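Speaker notes: Breakfast shift, one arm
Lorna Malabanan
April

Slide 1. Title

Good afternoon. I run the morning side of the kitchen at Druvo, the staff canteen at the Mumaren site. We serve breakfast and lunch. I am going to talk about breakfast, and mostly about the people who work it.

I am not an engineer. If you want torque figures, ask the Zuvia people at the back after the session. I can tell you what changed on the rota, what people liked, what they complained about, and what I would do differently.

(Pause. Ask who in the room has worked a breakfast shift. Wait for hands.)

Slide 2. How it was before

We serve 698 breakfasts in a normal week. Most of them go out between six thirty and eight. Before the project I had four people on at that time: two on hot food, one on the register, one on what we call the cold end. The cold end is toast, plates, mugs, juice, water, wiping down. It is the job people get when they are new, and it is the job they ask to be moved off.

It is not hard work. It is the same reach, over and over, for two hours. We had two people with sore shoulders in one winter. One of them left.

Slide 3. What we were offered

Zuvia wanted a real kitchen routine to train on. We wanted someone or something to take part of the cold end. The deal was that they would learn the setting-out work first, at a table in their workshop, and nothing would come into my kitchen until my own staff had been over there and worked next to it.

I asked for that second part in writing. I recommend you do the same.

Slide 4. The practice table

Each of my team spent time at the workshop. They went in pairs and they were paid for it at their normal rate. They were asked to show how they lay out a place, and then to watch the hand try it and say what was wrong.

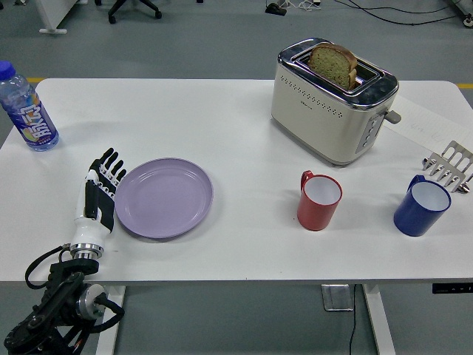 Practice table at the workshop: plate, mugs, toaster and bottle set out, with the hand beside the plate.

A few things on this slide are worth a minute.

The plate is plastic. My staff asked for that at the first visit. The china we use in the canteen came later, once everyone was comfortable.

The mugs are two different colors. In the canteen ours are all the same, and Malinowski on my team pointed out that a person setting a table never thinks about which mug is which. They think about where the handle is. That went on the list, and the next round of practice was about handles.

The bread is standing up out of the toaster. Getting toast out is a separate job from putting a plate down, and we kept them separate on the rota too. For now, people do the toast.

(If asked about the bottle: pouring is not part of this. Only placing.)

Slide 5. What changed on the rota

We went live on a Sunday, on purpose, with a small crew on site and not many people to feed. The arm sets out plates and mugs on one counter. That is all it does.

I still have four people on breakfast. I want to be clear about that, as it was the first thing my team asked and it should be the first thing yours asks. The fourth person now does 40 minutes of cold end in place of the full two hours. The rest of the shift they are on hot food or on the register, learning it.

Somebody also has to look after the arm. They load the plate stack, clear the counter, and stop it if something is in the wrong place. We gave that a name on the rota and an hourly supplement. In the first month we did not, and it fell to whoever was standing nearest. People were annoyed and they were right.

Slide 6. What people said

I asked everyone to write down what they thought after 30 shifts. I will read some of it.

"My arms are better. I miss having a quiet job on a bad morning."

"It is slow. I can lay three places while it does one."

"I like that I learned the grill."

"Customers talk to it and not to me."

The second one is true. It is slower than a person. It works because it starts before the doors open and does not need to rush. If you need speed at the counter, it will not help you.

The first one I had not thought about. Some people use the dull job as a rest. We now let the team swap, and the cold end can still be done by hand by anyone who wants it that day.

Slide 7. What went wrong

The counter was the wrong height for two people on the team. The practice table could be raised and lowered and our counter could not. We have since replaced it.

Training notes were written for technicians. We rewrote them on one page and taped it to the wall.

I told the day shift about the project and forgot the evening cleaners. They came in and found a machine where they normally mop. I apologized to them, and they now come to the monthly meeting.

Slide 8. Costs

I have roughly 50 hours of staff time in this, counting visits and meetings. Put it in your budget from the start. I did not, and I had to go back and ask.

Slide 9. What is next

Toast, maybe. The team votes on it next month. If they say no, we leave the toaster alone for the rest of the year.

(Questions. Keep ten minutes. Handouts are by the door, one-page training sheet on the back.)

Last updated: April
Contact: Lorna Malabanan, Druvo kitchen office. © Druvo. Back to top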